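Randotell est une petite entreprise de nettoyage et d'entretien de vitres. Nous travaillons dans les appartements, les bureaux et quelques écoles de la ville. Je m'appelle Renato Policarpio, j'ai fondé la société avec mon beau-frère Crisanto Dela Peña, et nous avons écrit cette page nous-mêmes, en français, qui est notre troisième langue. Merci de votre patience si une phrase est un peu raide.

## D'où nous venons

Crisanto a commencé dans l'hôtellerie, où il a lavé des vitres pendant des années avant de devenir chef d'équipe. Moi, je tenais la comptabilité d'un magasin de rideaux, Ostard, et j'entendais tous les jours les mêmes plaintes des clients : on pose de beaux rideaux, on les ouvre, et on voit les traces. Un été, en août, nous avons fait ensemble les fenêtres de 3 clients du magasin. Ils nous ont rappelés au printemps suivant.

Aujourd'hui, nous entretenons les vitres de 144 logements et de 56 bureaux. La plus grande partie se trouve dans le quartier Plakness, où les immeubles sont hauts et les baies très larges.

## Notre manière de travailler

Nous lavons le jour et nous contrôlons le soir. C'est une habitude que Crisanto a apportée de l'hôtel. Quand il fait nuit dehors et que la lampe du plafond est allumée, la vitre devient presque un miroir, et un voile de produit se remarque beaucoup mieux qu'à midi. Le client peut regarder avec nous, s'il est à la maison. S'il reste quelque chose, nous reprenons le carreau tout de suite, sans supplément. 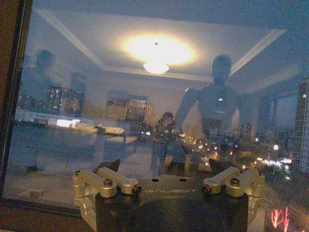
*Une grande vitre le soir : la ville derrière, le plafonnier et son halo jaune en reflet.*

Le cadre reçoit le même soin que le verre. Nous passons d'abord un pinceau sec dans les angles, puis un chiffon à peine humide le long du joint. Sur les cadres foncés, nous évitons l'eau trop calcaire, qui laisse des points blancs en séchant. Les rails des fenêtres coulissantes sont aspirés avant le lavage.

Nos raclettes viennent de la maison Hirano. Nous changeons le caoutchouc souvent, parfois trop souvent selon Crisanto, qui garde les anciens pour les vitres de cave. Pour le savon, nous utilisons une seule formule, sans parfum, que plusieurs de nos clients allergiques supportent bien.

## Ce que nous ne faisons pas

Nous n'intervenons pas sur corde, ni sur les façades sans accès depuis l'intérieur ou depuis un balcon. Nous ne grattons pas non plus les verres traités : le risque de rayure est trop grand. Dans ces deux cas, nous préférons vous le dire dès la première visite.

## Nous rencontrer

La première visite est gratuite et dure une demi-heure. Nous regardons les fenêtres avec vous, nous notons les dimensions et nous envoyons le devis par courrier ou par message, comme vous le souhaitez. Merci de dégager les rebords avant notre passage, surtout les plantes et les cadres photo.

Le bureau de Randotell est ouvert le matin de 8 h à midi. L'après-midi nous sommes chez les clients, mais vous pouvez laisser un message au poste 2799 et Crisanto ou moi vous rappelons avant 19 h.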